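News | Projects | Guides | People | Contact
Last updated: 08/05/2022

Shared rulebook for hand-recorded robot training gets its first full edition
By Hiba Tarawneh

Anyone who has tried to combine two sets of robot training recordings knows the feeling. The files open fine, the folders look tidy, and then you find that one team called a task "put away" and the other used the same words for something else entirely. So it is a real pleasure to report that Cleso and Hadgu have published the first full edition of their shared practice guide, and it's a good one!

The guide is named Poravstead, after the building where the two groups first sat down to compare notes. It covers recordings in which a person does an everyday job with a pair of hand-held grippers, so that a robot can later learn from the movements. Small tabletop jobs get most of the pages: sorting, stacking, setting out drinks, putting lids on and taking them off.

There are 4 parts. The first deals with the work area, the second with the person holding the grippers, the third with naming and notes, and the last with what happens when something goes wrong. That last part is my favorite. It says a dropped item or a missed grasp should stay in the set, labeled plainly, and that no one should be asked to repeat a take until it looks pretty. Plenty of teams have been quietly throwing away those recordings for years, and a robot that has only ever seen perfect work has a hard time when a packet slips.

The drafters tested the wording on 1282 recordings before settling on it. Two people at different sites labeled each one without talking to each other, and any rule that led to too many mismatches went back for a rewrite. "We had a lovely definition of 'finished' that fell apart on the first morning," the notes to the new edition admit. The replacement is a single sentence, and it works for every task in the book.

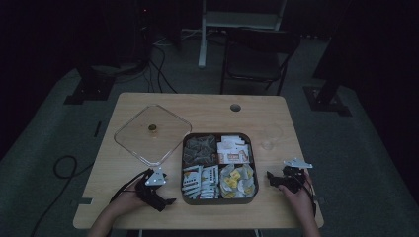
Cables get a section to themselves, and I was glad to see it. Before each session the operator is to check the full run of every cable, from the gripper down to the floor and on to wherever it plugs in, and make sure both arms can reach the far side of the work area without a tug. Slack should lie where nobody needs to step. If a cable has to cross a walkway, it gets covered or the walkway gets moved. Simple stuff, but the earlier draft gave it one line.

Marker plates come next. They have to be clean, firmly seated and looked at again after any knock, however light. The guide asks for a short check recording at the start of each session and another after a break, with both grippers moved slowly through the whole working space. Operators who have used the draft say this takes less time than reading the paragraph that describes it.

There's sensible advice on props too. See-through items such as lids and glasses are to be listed by name in the session notes, as are shiny wrappers and anything that changes shape when squeezed. The aim is to let other groups find the hard cases easily - they're the ones everybody wants. Props should start in different places from take to take, and the notes should say when a set of them has been swapped out.

As for the people, the guide limits a stretch of recording to 300 takes of short tasks before a long break, and allows anyone to stop sooner without giving a reason. Table height is to be set for the person working that day. New operators get a practice session that isn't kept.

Cosar, which makes labeling software, has already added the Poravstead task names to its standard list. That should help smaller teams a lot, as they can pick up the names without copying them in by hand. Cleso and Hadgu each plan to release a set of 1000 recordings made under the rules, so that others can try out their own checks against them.

Comments on the first edition are open until the end of September. The authors would especially like to hear from left-handed operators and from anyone recording in a shared room, where the section on lighting is still thin. Printed copies of the two-page session checklist are available from either group, and the checklist may be changed to suit local equipment as long as the numbering is kept.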